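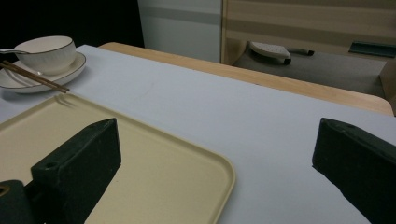
Le boîtier

Sorin Chiriac avait acheté l'Arkenex en juillet, chez Coman, à un moment où le magasin ne vendait plus que des tentes et des sandales. Le vendeur avait dû aller la chercher dans la réserve. Elle tenait dans la paume, elle filmait sous l'eau, on pouvait la visser sur un casque, un guidon ou un bâton de ski. Il l'avait payée en deux fois.

Tout l'été, il ne filma presque rien. Le chien d'un voisin, une averse, le trajet en bus jusqu'au dépôt. Il l'avait prise pour la neige et il attendait la neige.

Les remontées de Skutbridge ouvrirent au début de décembre, avec une seule piste damée et un télésiège sur trois. Sorin arriva à huit heures moins dix. Il y avait déjà la queue. Il colla le support sur le casque, dans la voiture, chauffage à fond, parce que la notice disait que l'adhésif ne prenait pas au froid. Il appuya avec le pouce en comptant jusqu'à soixante, puis recommença.

— Tu filmes quoi ? demanda sa sœur au téléphone.

— Je ne sais pas encore. La descente.

— Toute la descente ?

— C'est fait pour ça.

Il fit onze descentes ce jour-là. Le soir, il brancha la caméra à l'ordinateur et regarda la barre avancer. La neige était grise, l'horizon penchait à gauche. On entendait surtout le vent, et sous le vent une respiration qu'il mit un moment à reconnaître. Il ne s'était jamais entendu respirer comme ça. Il avait l'air de quelqu'un qui monte un escalier avec un meuble.

Il s'était trouvé rapide, sur la piste. À l'écran, un enfant le doublait par la droite, en chasse-neige. 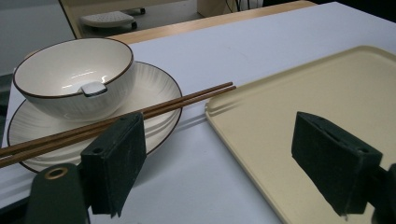
Bol blanc à liseré brun, sur son assiette.

Il garda tout quand même. Les semaines suivantes, il corrigea l'inclinaison, acheta une seconde batterie, apprit à la tenir au chaud dans la poche intérieure. Il passa du casque à la poitrine, de la poitrine au bâton. Sur la poitrine, on voyait les genoux et les spatules, et les gens à qui il montrait les images disaient que c'était mieux, qu'on comprenait où il allait.

En février, il avait 694 fichiers. Il les avait rangés par piste, puis par temps, puis il avait cessé de les ranger. Il en avait mis un en ligne, une descente du Prerach par beau temps, sans musique. La vidéo avait fait 1000 vues le premier mois, ce qui lui avait paru énorme, puis 4000, puis plus rien. Dans les commentaires, quelqu'un demandait quel réglage il utilisait. Il avait répondu longuement. La personne n'était pas revenue.

C'est en cherchant une séquence pour un montage qu'il tomba sur le fichier du télésiège. Il avait oublié de couper. La caméra, fixée au bâton posé en travers de ses cuisses, montrait la barre de sécurité, un bout de forêt et le genou de son père.

Son père n'était monté qu'une fois cet hiver-là. Il ne skiait plus depuis l'opération, il avait pris un billet piéton pour déjeuner en haut. Sorin se souvenait du déjeuner, du prix du déjeuner, de la discussion sur le prix. Il ne se souvenait pas du trajet.

Le fichier durait un peu plus de huit minutes. Pendant les deux premières, ils ne disaient rien. Ensuite son père demandait si l'appareil marchait, et Sorin s'entendit répondre que non, qu'il économisait la batterie.
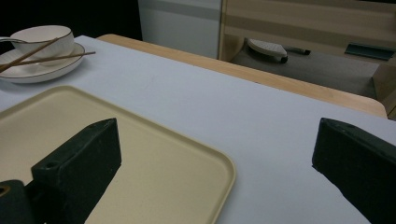

Alors son père se mettait à parler. Il racontait qu'à vingt ans il avait travaillé une saison à poser des pylônes, pas ici, plus à l'est, et qu'un matin le câble avait gelé et qu'on les avait laissés là-haut, à deux, jusqu'au soir. Ils avaient chanté pour ne pas dormir. L'autre chantait faux. Le genou bougeait un peu quand il riait.

— Tu ne m'as jamais raconté ça, disait la voix de Sorin.

— Tu n'as jamais demandé.

Puis le télésiège ralentissait, la barre se levait, le bâton basculait et on ne voyait plus que de la neige très blanche, surexposée.

Sorin repassa le fichier une deuxième fois, avec le casque audio. Le vent couvrait le nom du camarade. Il monta le volume, revint en arrière, nota ce qu'il croyait avoir entendu sur le dos d'un forfait : Milan, ou Mihai.

Il était presque vingt-deux heures. Son père se couchait tard. Il chercha le numéro, laissa sonner.

— C'est moi, dit-il. Le type du câble, il s'appelait comment ?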